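# Demonstrations for a bedroom pickup policy: keep or drop episodes with a lot of idle time?

**Posted by kestrel_loop**, February 17, 2018

I have a batch of teleoperated episodes for a tidy-up task in a bedroom. The operator starts at the foot of the room, moves up along the bed, takes a piece of cloth off the bedding and puts it on a nightstand. Two arms, multi-fingered hands, head camera, joint states logged at the control rate. Recording goes through Fotard and the episodes are stored in our own format (Kesura, a thin wrapper over chunked arrays).

We collected 1517 episodes. The plan was 2000, and we stopped when I saw how uneven the timing was. In a lot of them the base moves a short distance, the operator waits, the base moves again, and the arms don't do anything the whole time. The hands stay out in front at low height and the joint values barely change. When I trained on everything, the policy learned to stand still. It reaches a point beside the bed and stays there, commanding very small arm motions, until the time limit.

What I have tried:

- Dropping every episode over a fixed length. It leaves too few episodes where the cloth is far from the bed edge, and those are the slow ones.
- Cutting frames where the joint velocity norm is under a threshold. The policy moves now, but it closes the hand before it gets to the cloth.
- Lowering the learning rate. No difference.

I would like to know whether people filter idle frames before training, during training, or not at all, and whether the approach part should be in the same dataset as the grasp. Also whether two frames that look almost the same are worth storing twice. I'm short on disk but not desperate.

---

**tolerance_stack**

Your threshold is the problem. You computed it on the joint velocities of the arms, and during the approach the arms are still while the base is moving. So you deleted the approach. What's left is a jump from the start pose to the grasp, and the policy closes early because the state right before a grasp now looks like the state a few seconds into the episode.

Compute the norm over everything you command: base, arms, fingers. Scale each group by its own standard deviation first or the base term will swamp the fingers. Then only cut a run of idle frames when it is longer than about two seconds, and keep the first and last part of the run. Short pauses before contact carry information. The operator is lining up the fingers, and you want that in the data.

I would also check that your base velocity is logged in the same clock as the camera. With Fotard the camera stamp is arrival time by default and the joint stamp is send time. On our rig the offset was small when the machine was idle and got much worse when the disk was busy. If you subsample on velocity with a skewed clock you keep the wrong images.

Keep the raw episodes. Write the filter as an index file and load through that. You will change the threshold more than once.

---

**mod9**

just use more data, you stopped at three quarters of the plan

> **kestrel_loop:** More of the same pauses won't help. I'd like to fix the protocol before recording the rest.

---

**halfduplex**

I agree with the answer about the threshold. I'll take the other two points, because we went through this on a similar task (cloth on a bed, narrow strip of floor, nightstand in the corner).

**Same dataset or separate.** We keep one set of recordings and add a phase label per frame: approach, reach, grasp, carry, place. The label is a byte. It is not an input to the policy. We use it only for sampling, so that each batch has a fixed share of every phase. Before that, approach was most of the frames and the loss was dominated by it. The grasp phase is short and that's where the errors are expensive.

Labeling by hand took us less time than I expected. We marked 212 episodes, trained a small classifier on joint states plus a downsampled image, and corrected its output on the rest. Transitions were off by a few frames, which doesn't matter for sampling. If you have Kasten set up you can put the labels in the sidecar and leave the arrays alone.

**Near-duplicates.** Compare pairs before you decide. Two approach frames from our head camera, from the same session: 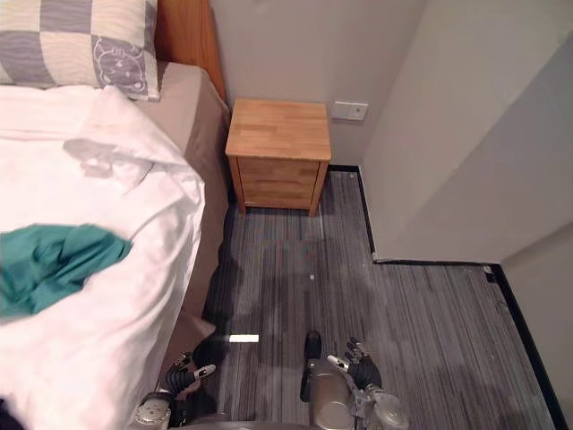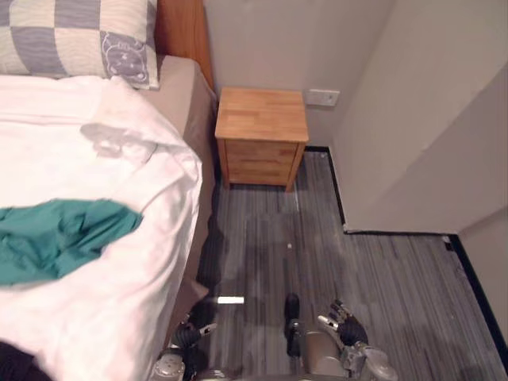 A perceptual hash is a poor duplicate test for this kind of pair. The bed, the bedding and the striped carpet fill so much of the view that a coarse hash is mostly measuring furniture. The useful differences are in the lower part of the image, where the arms are, and in the small changes of viewpoint on the nightstand. In the first frame the drawer area reads as a single front, and in the second you can make out two drawers with a seam between them. If your state estimate is any good, use it. We keep a frame when the base pose or any joint has moved past a set distance since the last kept frame, and we ignore the pixels. The teal cloth is crumpled on the left part of the bed in both, so a test built on the target object would treat these two as the same as well.

The other thing to check on frames like these is what the policy can see of the target. The cloth runs out to the left side of the view in both, which means the network has to commit to a reach with part of the object missing. We added the head pan angle to the state vector for this and it helped more than any of the filtering did. If your head is fixed, change the protocol so the operator turns toward the bed before starting the reach, and record that turn as part of the episode.

**Protocol.** For the rest of your recordings I would do the following:

1. Give the operator a fixed start pose for the hands, and vary the base start position on purpose.
2. Ask for a continuous approach. If the operator needs to think, end the episode and restart.
3. Vary the cloth position from a list. People place it in the same spot if you let them.
4. Log operator ID. Our pauses were mostly one person with a laggy headset.
5. Hold out whole sessions for validation. Random frame splits will look very good and tell you nothing.

On disk space, we store images as compressed video per episode with a keyframe every 10 frames. Random access is slower but the loader keeps up with enough workers. We had the Briltow decoder in there in January and took it out again — it dropped the last frame of every clip, and the place phase often ends on that frame.

> **kestrel_loop:** The head is fixed on ours. I recomputed the norm with the base included and most of the "idle" frames in the approach weren't idle. Retraining with that and the two-second rule now. I'll do the phase labels after that so I can tell the effects apart.
>
> **halfduplex:** Fix the sampling seed between those two runs too. Ours varied more by seed than by threshold.
>
> **tolerance_stack:** And check the clock first.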